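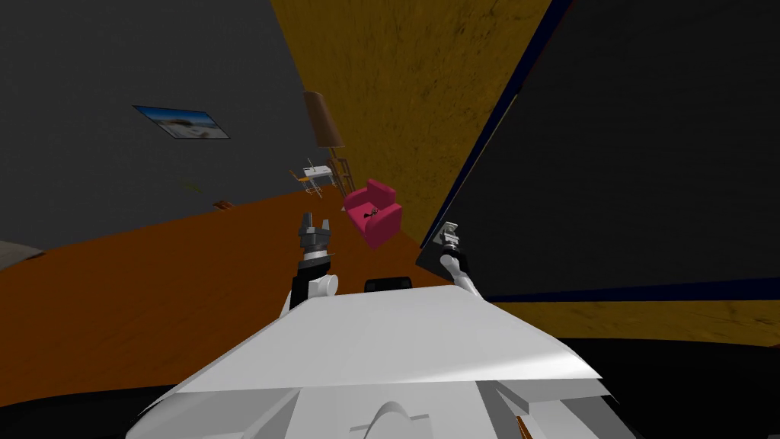
Denoseck Wall Barometer and Thermometer, Model 1307

By Joon-young Ban
July 9, 2021

Print this page | E-mail to a friend
2 comments

The Denoseck is an aneroid barometer with a matching thermometer, mounted one over the other on a solid cherry back. It is made for Velley by the Fleltcombe workshop and ships ready to hang.

* Solid cherry back with beveled edges and a hand-rubbed satin finish.
* Polished brass bezels, lacquered to slow tarnishing.
* Cream dials with black numerals. The barometer dial is marked in inches of mercury and millibars.
* Brass set hand, turned by the center knob, for marking the last reading.
* Thermometer reads in Fahrenheit on the outer ring and Celsius on the inner ring.
* Convex glass lenses on both dials.
* Height 13 inches. Keyhole hanger on the back, screw included.
* No battery and no winding.

Setting the barometer

The movement leaves the workshop set for sea level and has to be adjusted once for your home. Look up the current local pressure, then turn the small screw on the back with a flat screwdriver until the hand agrees. Turn it slowly and tap the glass lightly between turns. The standard movement can be set for homes up to 4000 feet. Above that, order the high-altitude movement, which costs the same but adds time to the order.

Hang it on an inside wall, away from heat vents and direct sun. The barometer will read the same in any room. The thermometer won't, so choose the spot with that in mind.

Care

Dust with a dry cloth. Do not use brass polish on the bezels - it takes off the lacquer. Paste wax can be used on the wood once or twice a year.

Finishes

Cherry is in stock. Walnut is made to order, and the next walnut run ships in November. The Do desk barometer uses the same movement on a low base and is listed separately.

The movement is covered for two years. Glass is not covered after delivery, but replacement lenses are sold by the piece.

Share this: 13 shares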